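How to Mute a Group Chat on Umeck Without Leaving It

So your cousin's wedding was in January, the group chat is still going, and you have 96 unread messages, most of them thumbs. Leaving would post a little gray notice to everyone you're related to. Muting is quieter.

Open Umeck and press and hold the chat's name until the menu pops up. Tap Quiet, then pick how long: 2 hours, a week, or Until I Say So. Choose the last one. You know these people.

Now the part Umeck hides. Quiet stops the buzzing, but the red number stays on the icon, glowing at you. Go to Settings, then Alerts, then Badges, and switch off Count Quiet Chats. On older phones you may have to close the app and open it again before the number goes away.

Mentions still come through. If an aunt has learned to tag everybody, go back to Alerts and set Mentions to Direct Only.

Anyone who moved over from Cukley will find their old mutes did not come along. You get to do each chat again - all 22 of them, in my case.

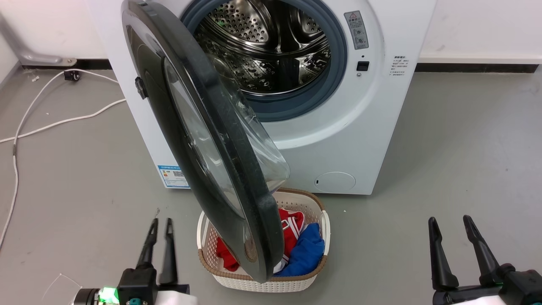 Anar wrote that Direct Only kept switching itself back after the last update, and that it stuck only once she'd changed it on her tablet too.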